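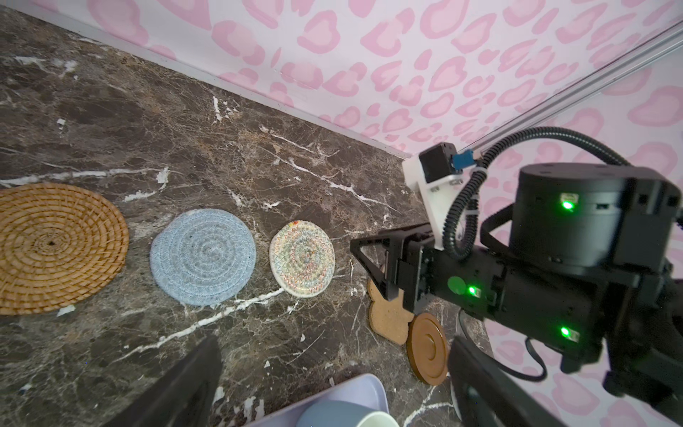 December, notebook entry, coaster and trivet comparison, counter B

Started 8:40. Purpose of the session is to settle which of the table mats on hand go into the Hirkero kitchen set and which go back to the sample drawer. Criteria as agreed last month: lies flat, does not slide when nudged, does not mark the counter, takes up water without letting it through, can be told apart from its neighbors at arm's length. Price is not a criterion this round.

Pieces under test:

R – rattan, round, coiled weave, golden-brown, small hole at the center. Largest of the group, really a trivet.
B – cotton rope, round, light blue, spiral coil.
Z – cream rope, round, with the multicolored zigzag stitching (pink, green, blue, orange). A bit smaller than B.
C – cork, bear head outline.
W – brown wood, round, raised concentric rings.

Counter is the dark brown marble with the white and tan veins. Wiped with a damp cloth, then a dry one, left for 11 minutes before anything was set down.

Flatness

Each piece placed alone on the marble, pressed at the rim in four places, lifted and turned a quarter each time. Feeler gauge under the worst spot.

R: rocks. High spot is one side of the center hole, where the coil starts. Gap at the rim too large for the gauge set, so measured with a ruler, 4 mm. Soaked pieces of this type can be pressed flat overnight, to be tried separately. Do not record the pressed result against the as-received result.
B: flat. Outer turn curls slightly when dry, goes down under the weight of a full cup.
Z: flat. Stitching holds the turns tighter than on B and the piece is noticeably stiffer in the hand.
C: flat, no gap found.
W: flat on the plain side. On the ringed side it stands on the outer ring only, and a light cup with a narrow foot sits badly between two rings.

Slip

Cup filled with 100 ml water, set at the center of the piece, spring scale hooked to the handle, pulled level until either the cup or the piece moved. Three pulls each, middle value kept. Values are on the loose sheet clipped inside the back cover. Order from most to least grip: C, B, Z, R, W.

With W the wood moves on the marble before the cup moves on the wood. With C the cup moves first every time. B and Z are close enough that I would not defend the order between them. The Nadov scale sticks a little at the low end – tap it before reading. First set of pulls on W was discarded for that reason and repeated.

Absorption

17 ml water from the syringe, poured slowly on the center of each piece with a paper towel underneath. Waited five minutes, lifted, checked the towel.

R: straight through the hole, towel soaked. No surprise. Poured again halfway out from the center, also through, slower.
B: towel damp in one patch. Most of the water stayed in the rope. Feels wet well out toward the rim.
Z: towel damp along a few stitch lines. The thread seems to carry water down faster than the rope does. No color on the towel, checked under the lamp. Worth checking again with warm water, and with something mildly acidic such as lemon juice.
C: beads on top, runs off the edge between the ears. Towel wet at that edge only.
W: pools between the rings and stays there. Towel dry.

Drying times not taken today. All five are on the rack, to be weighed in the morning against the dry weights on the loose sheet.

Marking

Dragged each piece the length of the forearm and back, dry, moderate hand pressure, ten passes. R left a faint dusty line, wiped off with a dry cloth. C left crumbs, very few, same. Nothing from B, Z or W. Marble looks the same under the lamp before and after. The veining makes fine scratches hard to find, so repeat on the plain black offcut before writing "does not mark" anywhere.

Telling apart

No trouble with this group. B and Z are the pair most alike in make, and color separates them. Two mats in the same plain rope would be a different matter. The Ho samples in the drawer are all undyed and should not go into the same set together.

W is the only one that will stand on its edge without help, which is handy for looking at both faces but means it can also roll. Keep it away from the front of the counter when upright.

Provisional result

Keep: B, Z, C.
Hold: W. Good on everything except slip. Try thin felt or a rubber dot on the plain side. The Grollorex dots in the second drawer are the right diameter but the adhesive is poor on oiled wood. Sand a small patch first.
Hold: R. Needs pressing. Even flat it is a hot-dish piece and should be judged with the other trivets, on heat, and not on water.

Changes to the method

Use the same cup for all slip pulls. I changed cups between B and Z today because the handle on the first one fouled the hook, and had to go back and redo B.

Put the paper towel on a tray for the absorption test. R put water on the counter, which then had to be wiped and left again before C.

Note which face is up for W on every line. Half of the rows on the sheet say only "W" – those are ringed side up.

Stopped 12:15. Still open: weights in the morning, felt for W, lemon juice on Z, marking test on the black offcut, pressing board for R (two flat boards and the bench clamps, not the books).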